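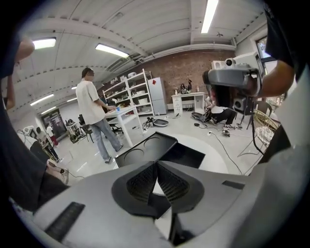

Can a Machine Clear the Table? Report of the Household Chores Group
Submitted by the student group at Fornanberg, Aug 4, 2020
Project name: Corton

1. Why we chose this question

In February our group had to select a topic for the project course. Most of us share a kitchen with other students, so we have a strong personal interest in machines that clean it. We read many articles which say that home robots are almost ready. We also read other articles, from the same years, which say that they are very far away. We wanted to see for ourselves where the truth is, at least for a few small chores.

The question of this report is simple: which ordinary chores can a machine learn today from people who show it how, and which ones still fail?

2. How the work is done

We did not program the movements one by one. A person does the chore with a gripper held in the hand, and the camera on the gripper records what the hand would see. Later a model is trained on these recordings, and a robot arm with the same type of gripper tries to repeat the chore.

The work is done in one large room with a brick wall at the back. It is part laboratory and part living space: there is a refrigerator, a metal shelving unit with boxes, desks, and a white table where a person can handle a small blue cup. The floor has cables and robot parts on it. At first we wanted to clean everything before recording. Our supervisor advised against this, and we now agree with the advice. A real home is also not clean, and other people are also walking and sitting in it. A model which has only seen an empty room becomes confused when a person passes by.

We recorded 605 demonstrations in total. Of these, 68 had to be deleted. The usual cause was that the gripper was moved too fast and the position was lost. This was our mistake and not the mistake of the equipment. After the first weeks we learned to move the hand more slowly, and the number of bad recordings went down.

3. The chores

We selected six chores: pick up a cup and put it in a sink, wipe a table, open a refrigerator door, put a box on a shelf, fold a towel, and collect small things from the floor.

Cup to sink. This was our best result. The arm could do it in most of the tests, also when we moved the cup to another side of the table. It had problems when the cup was lying down.

Wiping. The arm makes the correct movement, but it does not look at the dirt. It wipes the same area as in the demonstrations and then stops, even if there is still coffee on the table. To a visitor it looks very good. For the person who lives there it is less useful.

Refrigerator door. It was good with one door and bad with the other. We think that the arm stood too near to the second one and had no space to pull, but we did not have time to test this idea.

Box on shelf. Light boxes were no problem. With heavier boxes the fingers slipped, and we stopped these tests early for safety.

Towel. We could not make it work. The towel has a different shape every time, and our demonstrations were perhaps too few. The Fujimoto method, which our supervisor recommended, uses at least 1,000 demonstrations for soft objects. We did not come near to that number for one chore.

Small things from the floor. Mixed result. A pen was difficult, a sock was easy. The arm also tried to pick up a cable two times – this should not happen in a home.

4. What about the shop floor?

One part of our group visited Griltance, a small company that packs kitchen goods. There the situation is different. The table always has the same height, the boxes come from the same side, and the light does not change. Simple picking is already done by machine. But the workers told us that returned goods are still sorted by hand, because each package is opened or damaged in its own way. This is very similar to our towel.

5. Our answer

For rigid objects in a known place, we would say yes, with a person near to help. For soft objects, and for chores where the machine must judge if the result is good enough, we would say not yet.

We would like to continue with the wiping chore. The next group should record the table before and after each demonstration, so that the model can learn what "clean" means. They should also reserve more time for deleting and repeating recordings than we did.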